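Good practice, version 3

The Sallstead working group has put out another draft of its good practice notes for hand-held gripper recording in homes, and members have until the end of October to send comments. It runs to 14 pages, up from 6 last time. I have read it twice and I am still not sure who it is meant to protect.

Most of the new material is about garments. Coats, jackets and anything padded now get a section of their own, with a rule that the item be "fully presented on a level surface" before the first grasp. Fine. But what counts as presented? Sleeves out or sleeves in? Zippers open or closed? The draft leaves that to the operator, and then asks a reviewer at the other end to mark the take pass or fail.

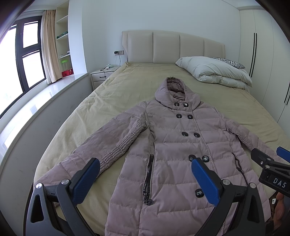
Reading time: 2 minutes

Take a quilted coat laid out on a bed, hood toward the headboard, buttons done up, two grippers in play. Does it pass? I sent the question to three people who do this for a living and got three answers. One wanted the sleeves straight. One said a duvet with wrinkles in it is not a level surface. Barbara Borkowska, who reviews takes at Evden, said she would pass it and worry about the nightstand, where there is a tangle of cable and a small white device that the privacy clause never mentions.

She has a point. The privacy clause covers faces, mail and screens. It has nothing on shelves, bedside clutter or what a big window might let in on a duller day. People's bedrooms are full of things they forgot were there – a list of three items will not catch them.

Then there is the number. Version 3 says an operator should log 600 takes before working without supervision. Why 600? The Vingate pilot is cited, but the pilot report is still not public, and the people at Ots tell me they sign operators off after some two weeks with no fixed count at all.

I would rather see a short rule that two reviewers can apply and agree on. Comments go to the Sallstead group by email, and please quote the section number.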